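CHAPTER 15
Sharing the Cost of Processing: Public Support and the Rural Producer

Most farm products change form at least once before they are sold to a household. Milk is cooled and bottled, grain is cleaned and milled, and fish is gutted, chilled and packed. The business that carries out this work usually keeps a larger part of the final price than the business that raised the crop or the animal. Governments that wish to keep more income in farming districts have therefore looked for ways to help producers own processing plants of their own.

This chapter examines one such method, the matching loan. Under a matching loan, a public lender advances a sum equal to the amount that the producers themselves have raised. The loan is repaid from the earnings of the plant over a fixed term. It differs from a grant, which was the subject of the previous chapter, in that the money returns to the public purse and may be lent again.

The main case is the Stilcombe district, where 123 growers formed a cooperative to build a shared packing and drying plant. Their first application, submitted in March, was refused on the ground that the growers had not signed supply contracts. A second application, supported by a purchase agreement with the food wholesaler Trateveo, was approved.
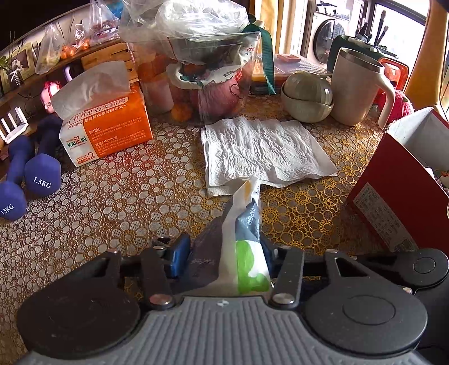
Figure 15.2. Paper package and paper towel on a patterned tablecloth.

Students should note the difference between the two applications. The land, the building plans and the equipment were the same in both. The lender changed its decision when it was shown that the plant would have a buyer for its output. Tatsuya Yagi, whose study of the cooperative is used throughout this chapter, argues that the contract mattered more to the lender than the value of the land offered as security.

The second part of the chapter turns to Winport, where a similar plant closed after 257 days of operation. The Winport growers were free to sell to other buyers, and many did so when outside prices rose. The plant then ran below the volume needed to meet its loan payments. The terms of the Kikuchi agreement, drawn up to prevent this problem, are discussed in the final section.

Copyright reserved. Contact the publisher for permission to reproduce. Back to top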